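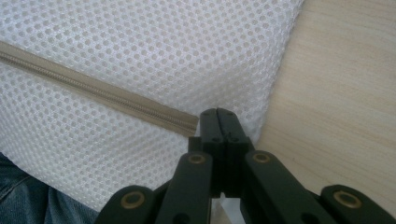

Jaws closed at the end of a zipper in white mesh. The brass-colored eyelets at the joints are discussed under Wear.

Equipment Review: Ekau Hand-Held Gripper
Agbayani Center for Automation, Purchasing Guidance
Tue 26 March

Scope
The Center is preparing its equipment request for the coming year and has been asked whether the Ekau hand-held gripper should be bought in quantity. The review covers the gripper and its cabling. Robot arms, computers and software are handled under a separate budget line and are mentioned only where they affect the cost of the grippers.

The Center obtained its units from Guswood, the regional distributor. They were bought at the normal price and no discount was offered or requested.

Price
Each gripper costs $400. The price includes the body, one set of fingers and the linkage arms. It does not include the cable, which is listed at $80 and is required. Departments that budget from the catalog page alone will therefore come up short. A station uses 2 grippers, one for each hand, so the working figure for a station is $960 before shipping.

The comparable Brurkholm model is sold with its cable and carries a longer warranty, but it is heavier and its replacement fingers must be ordered as a complete assembly. For sites with a small parts budget this is a serious drawback.

Handling
Staff found the Ekau easy to learn. The hand position is natural and the jaws close squarely on thin material. Soft goods were the most demanding category. Padded mesh gives way under the fingertips, and operators needed practice before they could take hold of a zipper tape without also picking up the fabric beside it. The angled tops of the fingers help somewhat. A narrower finger would help more, and Guswood has confirmed that one can be ordered as a spare part.

Long sessions are tiring. The grippers are light enough at the start of a shift, but the load is felt in the forearm later on, and managers should plan for breaks when they estimate output.
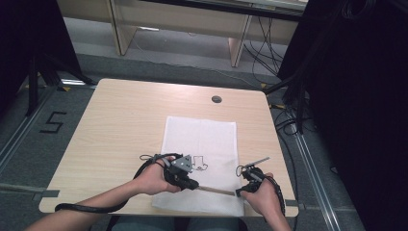

Two-handed work at the square table, with a tan rod held in the left gripper and a line drawing on the white cloth.

Table and Cabling
Cabling deserves more attention than it usually receives in a purchase request. Each gripper has its own cable, and on a small table the slack has to go somewhere. It tends to collect near the front corners, close to the wrists. The standard length suits a seated operator, and the longer version is not recommended unless the computer is across the room. Cable clips should be added to the order - they are inexpensive and are often forgotten.

A table with rounded corners is preferred, as cables slide over them without catching. Carpeted floors are acceptable. Any stands or rails should be in place before the table position is fixed, and floor positions should be marked with tape so that the layout can be restored after cleaning.

Wear
The linkage joints are the parts to watch. The arms turn on eyelets, and play at these points will be felt at the fingertips before it can be seen. The Center recommends a monthly check by hand. Fingers are to be treated as consumables and charged to supplies, not to capital equipment.

Delivery
The first order was placed in October and arrived complete, although the cables came in a separate box with its own packing slip. Receiving departments should hold the invoice until both boxes have been checked.

Recommendation
The Ekau is approved for purchase. The Center advises an initial order of 6 grippers with cables, enough for three stations, at a total of $2,880. Spare fingers should be requested on the same form, including one narrow set for each station that will handle fabric. The Brurkholm remains an approved alternative for sites that place more weight on warranty terms than on the cost of parts.

Requests must quote the gripper and the cable as separate lines. Forms that show only the gripper price will be returned to the department.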